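Plimport cell rules, thread. Writing these down before I forget them, coffee's getting cold 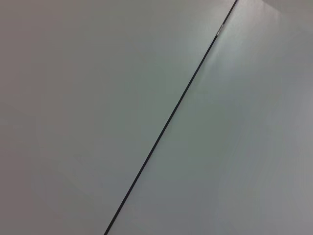
Who gets to clear a protective stop on the arm?

Whoever is signed on to the cell at that moment, after walking the whole perimeter. If you came over from the next line to help out, you don't touch reset. Go get them.

2/ Speed. Teach mode stays at the slow setting till the program has run clean 3 times start to finish. Changed a waypoint? Count starts over. Yes even a small one. Tarun and I argued about this most of February and I'm not moving

3/ Gaps between panels. If the arm works across a seam, write the seam into the job sheet. Where it runs, which side the part sits on. Small parts find gaps. So do suction cups

4/ Lockout means your own lock, your own tag, your own key in your pocket. Two people inside = 2 locks. Not one lock and a promise

5/ Pushpa asked if the light curtain test can go weekly. No. Start of every shift, initials on the sheet. Takes less time than finding the pen

6/ Grippper pads: swap at 3000 cycles even if they look fine. Endang has the log from the Tarkley job, over half the drops there were old pads

7/ Program names. Part, revision, your initials. I found four files called "final" on the Astelska controller this morning. Please

8/ Any change to a safety zone needs a second person to read it back out loud before it goes live. Hemant does days, I do nights. Text is not reading it back

9/ Wrist camera check goes after the pad swap, not before. Had those teh wrong way round in the old sheet, sorry. Fixed copy is taped inside the cabinet door

10/ more on pinch points later, shift change at 6 and I still have to sign off the Tyagi cell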